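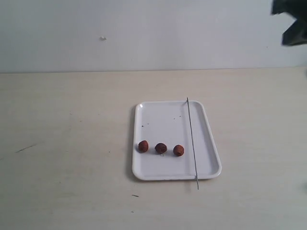

28th June

Dried fruit, second tray. Carried on from the April notes, same bench, same lamp. Edileuza Meireles had labelled the jar from Nurkwood "small red-brown, check", so it was next in line.

Took three from the top of the jar without choosing and put them in a row in the white tray. Skins wrinkled on all three, with darker brown patches and not much shine. The middle one is the biggest and the lumpiest. The left one is more of an oval. The right one has a flattish top with a dark spot in the centre, which I first took for a stalk scar but would not swear to. A tiny pale bit of stem or fibre came to rest just below the middle one. Left it there, as I want to know which fruit it belongs to before the tray is wiped.

I still can't say what they are. Dates was my first thought, Shinji Nagano said lychee before he had sat down. Some kind of dried berry is possible too. The order sheet only gives the lot number, 422, and the word "mixed", so no help there. Have written to Plallar to ask what goes into a mixed lot.

Thin metal rod is laid across the rims on the right-hand side, clear of the fruit. Please put it back the same way if you move it. It is longer than the tray and sticks out at the front, and a sleeve will catch it.

The white tray is better than the old one for colour, but the surface is glossy and the inner rim throws light back. Try the lamp lower next time, or a sheet of tracing paper over it.

Still to do:
Weigh each one, twice, on the small balance. The big balance is still reading 2 g over and should go back to Clusta.
Cut one lengthways and look for a stone. Shinji would like it to be the right-hand one because of the spot. Fine by me.
Soak another in warm water for 4 hours, then peel.
Keep the last one whole and bag it as sample 51.

Ask Edileuza whether the jar had its lid on properly when it came in.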